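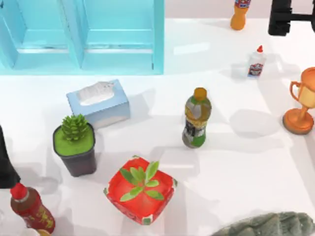
Checking a simulated tabletop before recording

These steps apply to all two-arm pick-and-place tasks in the Bretham set. Go through them each time you change the object list, even if only one item is swapped.

1. Load the scene and let physics run for 110 steps with both arms parked. Anything that slides or tips in that time has a bad collision mesh. Fix the mesh. Do not raise the friction to hide it.

2. Leave a clear gap around every object, wide enough for an open finger. Move shelves and other fixed furniture toward the back.

3. Write down the random seed. A run without a seed can't be repeated and will be rejected at review.
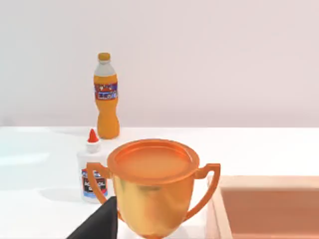 4. Check objects with handles from the wrist view as well as the overhead one. Handles need their own collision shapes. A single convex hull fills in the loop and the finger will stop in mid-air.

5. Set the contact force limit before the first close command. Runs that go over the limit stay in the log, marked as failed.

Save the scene under a new version number. Hadi Mahasneh signs off on object changes, Hiba Tarawneh on arm settings.

Last revised Tuesday, March 18, 2025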